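Swap Shelf News

I finally cleaned out my seed drawer last month, and it took up a whole evening and most of the living room rug. I found 41 packets! Some were so old the paper had gone soft, and I had three kinds of pole beans I don't even remember buying (the price stickers were from the old hardware store in Muvholm, so you can guess their age).

Anyway, that got me thinking we should do the seed swap again in July, for fall planting. Last time we had almost 100 packets on the shelf and the kale was gone in ten minutes. I'd love to see more flowers this year, and lettuce – please, somebody bring lettuce.
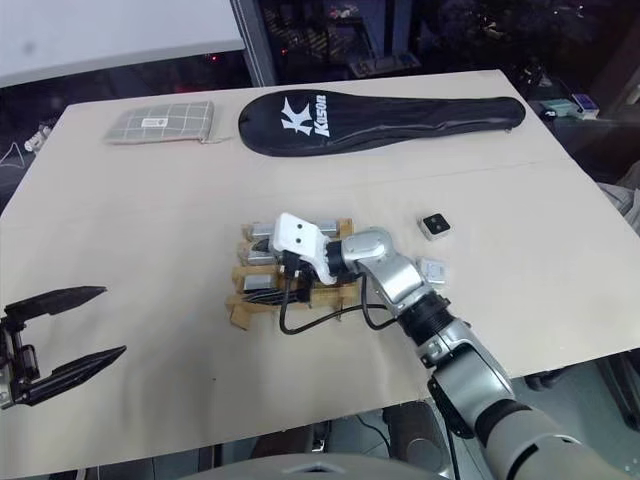

A big pale table, seen from above.

If you're not sure your old seeds are any good, put ten of them in a damp paper towel, slip it in a bag and leave it on top of the fridge for a week. Six or more sprouts and I'd say bring them. My Vunport tomatoes did better than that, and I'd written them off completely.

Small envelopes are fine, and so are folded scraps of paper, as long as you write the name and the year on them. I still have a jar marked "squash?" from two summers back and I'm planting it anyway. Doors open at 10 a.m., and I'll bring the lemon bars.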